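Stadbridge Home Handling Project
Equipment planning: progress report to the Caputo fund
08/04/2019
Prepared by Agata Dal Bello

Dear Donal,

Thank you again for your patience while we got the spring numbers in order, and for the kind note you sent with the last payment. I know you asked for something short this time, and I did start out with that intention, but there is a fair amount to tell you before the next round of purchasing and I would sooner you heard it all from me now than in bits and pieces later on.

The main news is that we have held off on the second arm. You will remember it was the largest line in the original plan, and Vitonwood were happy to take the order. Gianni Messina and I went over the quote twice and kept coming back to the same worry, that we would be paying for reach and lifting power before we knew what the fingers needed to do. So for this period the work has been done with hand-held grippers, in ordinary bedrooms, on ordinary bedding and clothes. Puffy quilted things have had most of our attention, and they are teaching us a good deal about what to ask a supplier for - how far the fingers should open, for one, and how much padding we ought to budget for.
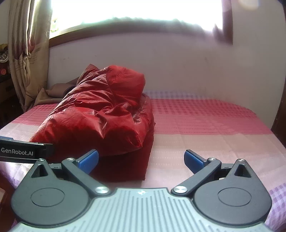 Mwajuma Nyanda has asked me to put it in writing that she would still order the arm now, as the Vitonwood price only holds until November and a delay could leave the team with good fingers and nothing to mount them on. I think that is a fair point and I don't want to brush past it. My own view is that we could ask them to extend the quote, and Gianni has already drafted the letter. If they say no, I will come back to you before we let it lapse.

As for what we have spent, the period closed with $2,657 charged to small equipment. That covers 3 sets of replacement finger pads, a carrying case, spare screws and pivots, and the delivery charges from Fustby, which were higher than I had allowed for (my mistake, I was working from the old rate sheet). We have logged 91 sessions against a plan of 54, so the pads are going to be a regular cost and I have moved them out of the contingency line and given them one of their own.
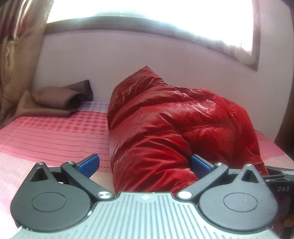
Soft, slippery fabric is also the reason I would like to change the wording of the specification before it goes out to bidders. The draft asks for a gripping force and says very little else. Adelmo Negri has suggested we ask each firm to quote for the fingertips separately, so that we can replace them without buying a whole new hand, and I have written that in. It may push the first price up a little, but over the life of the grant I expect we would be glad of it.

Two things I need from you, when you have a moment. The first is your agreement to carry the arm money over into the next period. The second is a yes or no on the revised specification, which I will send under separate cover as soon as Gianni has checked the part numbers.

With warm regards from all of us,
Agata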